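Purby library to open small-parts desk in August

21 June 2021

PURBY - A drawer of lost caps, spare feet, knobs and lids at the Purby library has grown into a collection that residents will be able to borrow from, and in some cases keep, starting in August.

The small-parts desk will be set up in the former periodicals corner on the ground floor, next to the existing tool shelf. It will be open 2 afternoons a week at first. Parts can be taken away free of charge. Anyone who wants to leave parts can hand them over at the same desk during the same hours.

The library has been taking in household odds and ends since last fall, when a box was put out beside the book return. The box was meant for puzzle pieces and game tokens. People began to put other things in it, mostly plastic caps and covers from household goods, and the staff kept them.

"We had a box for game pieces and it filled up with everything else," said Miroslava Rusnák, who runs the lending side of the library. "After a month I stopped sorting out the things that weren't game pieces and started putting them in jars."

The collection now has about 300 parts. They have been sorted by shape first, then by width, and last by color. Rusnák said the order came from watching how people search. Visitors usually know whether they want something round or square and have a fair idea of how wide it should be. Color matters less to most of them, though not to all.

Round caps are the largest group and take up 13 of the jars. They range from plain push-in covers to pieces with ribs, tabs or threads inside. Many look alike from the top and differ only underneath, so the trial labels that showed the outer face are being replaced with labels that show the inside.
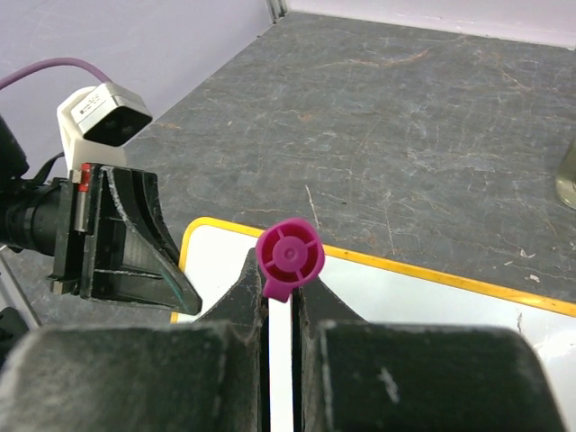
A magenta plastic cap with four thin ribs on the inner side and a flat tab at the bottom.

Fernanda Neves, a retired pattern cutter who lives in Granow and comes to Purby for the library, has been measuring the caps and writing the labels. Each label gives the outside width, the depth, and a line on how the part seems to attach. Where she can't tell what a part came from, the label says "use unknown" and leaves the rest to whoever picks it up.

"Ribs and tabs are what I look at first," Neves said. "Two caps can be the same size to the millimeter and one will hold and the other will drop straight off. People bring in the broken piece and we turn both of them over and compare."

Tabs have caused the most trouble with storage. Flat caps stack in a narrow jar, but a cap with a tab catches on the ones next to it, and a thin tab can crack if the jar is overfilled. Tabbed parts will go in shallow trays, with a sheet of felt between layers. The trays came from the old card catalog room and needed only new dividers.

The library will not take parts from medicine bottles, gas appliances, car seats or anything that carries house current. Child-resistant caps are also excluded. Parts should be washed and free of glue before they are dropped off. Batteries found in the box so far have been sent to the town recycling counter, and Rusnák asked that people take them there themselves.

A trial of the desk was held over several weeks this spring, with one table and a limited choice of parts. According to the library's notes, 60 people came to look for something. The most requested items were furniture feet, lids for storage jars, and the small covers that hide screws on flat-pack shelving. Requests for remote control battery doors were also common, and very few of those could be filled.

Some visitors came without the piece they were trying to replace and had to go home for it. The library is asking people to bring the broken part if they still have it, or the item it belongs to if that can be carried. A tracing on paper will do for larger things. A photo taken straight on, with a coin or ruler beside the opening, also helps.

Parts that can't be matched may be copied at the Notberg workshop, which has offered to turn simple feet and knobs out of scrap wood at the cost of materials. The workshop will take orders through the library desk and return finished pieces there. It won't copy lids or caps for food containers.

The hardware store Havlíček, on the market square, has donated a set of stacking trays, a caliper and a box of plain rubber feet. The store has also agreed to keep a copy of the parts list at its counter, so that customers who can't find a replacement on its shelves can check whether the library has one.

The parts list is a paper binder for now. Rusnák said it will be added to the library's online catalog if the desk is still being used by the end of the year, but that entering each part takes time and the labels have to be finished first.

Sorting will continue through the summer in the reading room annex. Anyone who would like to help can sign up at the front desk. No experience is needed, but helpers should be comfortable reading a millimeter scale. The drop-off box will stay in its place beside the book return until the new desk opens.

Opening hours will be posted at the entrance. Questions about larger donations, such as the contents of a workshop drawer or a sewing room, should be put to Rusnák before anything is brought in, as storage space is limited.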